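[kultatent-chores] Re: Can it clear a table yet?
Tue 17 November

On the question from last week:

> We run the kitchen and dining room at Firnwood, 54 seats, and the
> afternoon coffee service is the part of the day we can't staff. The
> Ciltgate brochure says "table-ready handling" and shows an arm
> putting a plate in a rack. Has anyone on this list had one do a real
> table, with the mix of stuff people leave behind? I don't need it to
> be fast. I need to know if I can leave the room. Also, is it worth
> asking about folding napkins, or is that still years off?

Short answer from our side: no, you can't leave the room yet. It can do part of the job while someone is nearby, and whether that part is worth paying for depends on how much of your work is plain upright cups on a flat top.

We have been on cups and cloth since October. The arm is the Quartey with the two-finger gripper. We put the things on a cloth on purpose, and we don't pull the cloth flat first. A dining room has placemats, napkins and sweaters in it, and a bare table tells you very little.

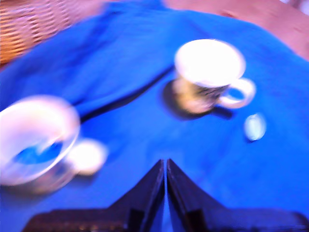
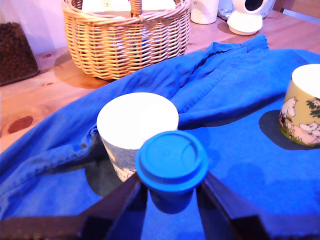
Dale Hruska
Bench lead, household tasks, Kultatent

An upright cup with some space around it is fine. The arm comes in over the top, takes the rim or the wall, and moves it to the rack. We've stopped logging those in detail. The handle matters less than I expected, as long as it isn't pointing straight at the gripper.

A cup on its side is a different job. In the first picture the left one is tipped over with the handle out on the fabric, and there is a fold running between it and the upright one. The fold is the trouble. If the fingers go low enough to get hold of the cup they can also get hold of the cloth, and then everything on the cloth moves. A person feels that right away and lets go. Our setup learns about it late, from the camera, when the other cup is already sliding.

The first picture is also blurred enough that I can't tell you what the small pale thing to the right of the upright cup is. A sharp picture is easier on everybody. We slowed the wrist down for this, which helped, and it cost us time on every move.

The second picture has the small blue cup with the lid right down between the fingers, overlapping the white-rimmed one. Two things in one place are harder than two things apart. The lidded cup is also blue on a blue cloth, and that is the one I would pick to show a salesman. The Moomin mug off to the right has plenty of room and is the kind I would start with.

Numbers, for those who want them. We logged 395 pick attempts on mixed cups. I'm not going to give one success rate for the lot, because the upright ones would make it look better than it is. What I can say is that the longest we went without a person stepping in was 54 minutes, and that was a day with nothing tipped over. With tipped cups in the mix the longest was 5 minutes.

Stepping in is usually small. Stand a cup back up, pull the cloth straight, press resume. But it means somebody within a few steps, and if that person is there they could have cleared the table.

On napkins: we can pick one up. Folding it the same way each time, starting from a heap, we can't do at a level I'd put in front of a customer. Straight stacks of clean flat napkins, moved from one place to another, yes. I would leave folding out of the quote for now and ask again in a year.

If Firnwood still wants to try it, I would ask Ciltgate for these before signing anything:

– a test on your own cups, in your own room, with your own lights on
– at least two items lying on their side and two touching each other
– a napkin or cloth under some of it, not pulled flat
– a count of every time a person touches the setup, including the "resume" presses

The brochure plate is a good plate for an arm. Ask what happens with the next one.

We are doing lids and trays next. I'll post the log when the tray runs are finished, and if anyone has tried softer finger pads on fabric I would like to hear what you used and how fast they wore out.

Dale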